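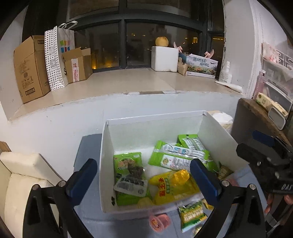 4.2 Suitability of the Burent service for tabletop packing tasks

The Burent service, offered by Dremuvthorpe, supplies recorded demonstrations made with hand-held grippers. The customer states a task in writing, and the provider returns synchronized video, finger opening and tool pose for each demonstration. No robot is needed at the collection site. We reviewed the service for one class of work, the moving of small packaged goods into and out of an open container, because this class accounts for most of the requests received by our laboratory. The order was placed in December under the standard terms, and the full delivery was accepted on Feb 13, 2023.

The delivery contained 2,201 demonstrations. Of these, 500 were set aside for manual review and 300 were used to train the baseline policy described in Section 5. The remaining material was kept for later comparison with the Clokow set, which was collected on a fixed bench with a single type of carton. Selection was random within each task, and reviewers were not told which demonstrations the provider had marked as best.

The review gave particular weight to the variety of the objects. Soft snack packets, small lidded cups and packs of tissues place different demands on a parallel-finger tool. A soft packet can be taken by a corner or a crimped end, and its shape changes as the fingers close. A round cup must be approached at a suitable width, and a clear lid is often hard to separate from the contents in the video. The service agreement allows the customer to name object categories but does not fix the brand, color or size of any item. For our purposes this was acceptable. A customer who needs a closed set of known products would have to supply them.

The second point of interest was the setting. Dremuvthorpe records in furnished rooms as well as in its own workshop, and the two are priced alike. Furnished rooms bring in chairs, window ledges, stored cartons and, in evening sessions, dark glass that reflects the room. Such surroundings make pose tracking harder, yet they are closer to the places where a packing aid would be used. Figure 3 shows a wrist view from the packing task, with the fingers open and nothing held.

Figure 3. Packing task viewed from a hand-held gripper. Small packaged foods lie along the base of an open white box; a pack of tissues is farther back on the table.

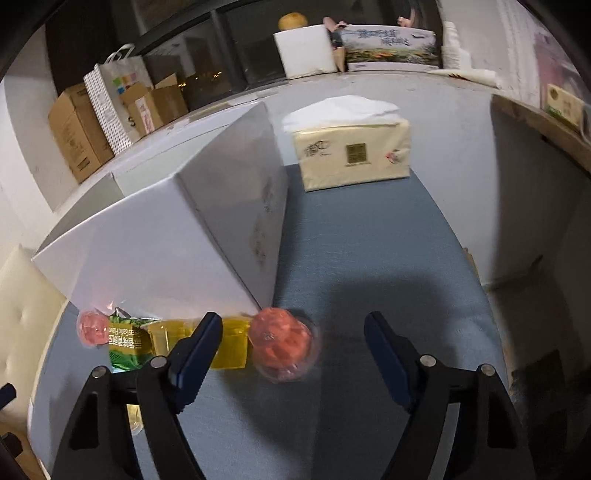 Reviewers scored each demonstration on three points: whether the target object stayed in view before contact, whether the recorded finger opening agreed with the video, and whether the tool pose was free of sudden jumps. A demonstration was rejected if it failed on any one of them. In total, 110 of the 500 reviewed demonstrations were rejected. Loss of the target from view was the most frequent cause, mainly where a container wall stood between the camera and the object. Pose jumps were fewer but more serious — they could not be repaired by smoothing, and the affected demonstrations had to be dropped.

The provider was given the list of rejected items. Roland Cheetham, who handled the order for Dremuvthorpe, agreed to replace them at no charge, and the replacements are not included in the results reported here. We also asked that future deliveries mark the moment of first contact, a feature already present in the Haworth kit reviewed in Section 4.1. The provider has accepted the request in principle but has not given a delivery date.

Two limits of this review should be noted. Only one order was examined, and all training was carried out with a single arm and a single finger design. Transfer to other fingers is taken up in Section 6.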